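Markmont Robotics Club board > Build season > Cable task thread

rrey_markmont
March update. The desk-tidy task is worth 400 points and we have scored zero of them. The mouse cable remains undefeated. Proposal: drop it and spend practice on the wipes package, which at least holds still.

sukolow_fan
Wipes crinkle. The grasp script reads crinkle as contact and squeezes like it's owed money. I'd keep the cable.

rrey_markmont
You'd keep the cable because you wrote the cable code.

sukolow_fan
Correct. Version 6, and improving.

umali2
Could we just start with the cable straight? Rules don't say it has to be a mess.

brolto_bits
They do, page 2. "Loosely tangled at start." I read it out at the meeting while everyone was eating.

umali2
Fine. Then come at it from the right side, fingers low, and go for a loop well away from the mouse. Last time we pulled near the mouse and the whole thing went for a walk.

sukolow_fan
Low fingers catch the felt. Ask the mat.

brolto_bits
Romain's half right. Run 3053 in the log got the approach fine and closed late. That's timing – I wouldn't rewrite the grasp over it. Layout I'd use for tonight, laptop shut and everything left where it is:
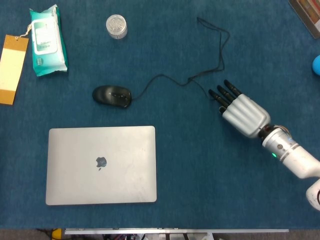

and then ten tries with the close moved earlier, same speed. If it still misses, I'll vote for wipes and bring the snacks.

rrey_markmont
Holding you to the snacks.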